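Call for participants: passenger complaint diary study

Zamberg Travel Research is recruiting adult travelers for a diary study on how complaints are made and handled during paid trips. The study covers scheduled flights, intercity buses, passenger trains and hotel stays. Cruises and package tours are excluded from this round.

Participants keep a written log of each trip taken during the study period. An entry is required whenever something goes wrong enough that you raise it with staff, or consider raising it and decide against it. Each entry records the time, the type of provider, the channel used (desk, phone, app, email), the wording of the request as closely as you can recall it, and the response. Entries must be filed within 72 hours of the event. Late entries are kept but coded separately.

The study period starts in March and runs for 31 weeks. We are looking for 200 participants in two groups. The Odik group files entries through a web form. The Galanis group files the same entries on paper and mails them in prepaid envelopes. Assignment is random and cannot be changed on request - please apply only if you can work with either method.

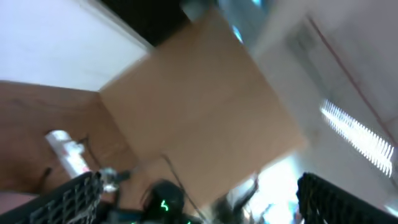 Do I have to complain in order to take part?

Log entries are required only when a problem comes up, and a decision to say nothing is recorded in the same way as a complaint. Participants who finish the period with no entries at all are still paid in full, provided they have confirmed their trips each month.

Requirements

Age 18 or over at the time of application.
Resident in the United States for the whole study period.
At least four paid trips planned, each including one overnight stay or one journey of more than three hours.
Able to write entries in English. Spelling and grammar are not assessed.
Not employed by an airline, hotel, rail or bus operator, or booking agency, and not living with someone who is.

Frequent flyer status is not a bar to taking part, but it must be declared on the application form, along with any paid lounge membership.

Payment

The fee is $433, paid in two parts: the first after week 12 and the balance after the closing interview. The interview is held by phone and takes around 45 minutes. Travel costs are not reimbursed, and the study does not book or recommend any trip.

Data handling

Provider names are removed before analysis. Names of individual staff should be left out of the log; if they appear, they are struck out at intake. Coding follows the Ramis scheme, version two, and a copy is sent to any participant who asks for it. You may withdraw at any point. Entries already coded stay in the data set unless you ask in writing for them to be deleted.

How to apply

Complete the application form and attach a list of planned trips with approximate dates. Booking confirmations are not needed at this stage. Applications are reviewed in order of receipt, and a short screening call follows for those who meet the requirements. Questions about eligibility go to Gerardo Dagdag, study coordinator, through the contact page - please put "diary study" in the subject line.

Posted 29 Aug 2026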